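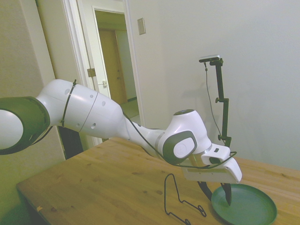 Re: [chores] Is anybody's machine doing the dishes yet?

Picking up the thread from June. Somebody wrote:

> My nephew says we'll all have one of these by the time
> he's out of college. The Plultix brochure says sooner.
> I have a sink full of pans and would like a straight answer.

Straight answer: keep your sponge.

I'll grant that a plate and a wire rack make a fair place to start. The plate is round, it has a rim you can pinch, and the rack stays where you left it. My kid could do this job at 4, for a cookie.

We ran 600 tries on plates last winter at Likness. 208 of them ended with a plate standing in the rack and no human hand involved. A good many of the rest ended with the plate leaning on the rack, which the software scored as a win until we had a talk with it.

Plates are the easy part, too. Nothing in those numbers covers a greasy skillet, a wine glass, or the lid of a plastic tub that has lost its tub. The folks at Tripathi claim they can do mugs. I've asked whether the mugs had coffee in them and am still waiting to hear.

So, to the original poster: wash the pans. If your nephew wants to help the field along, he can dry.

I'll send the Allness results to the list when the runs are finished. They use bowls. I'm not hopeful about bowls.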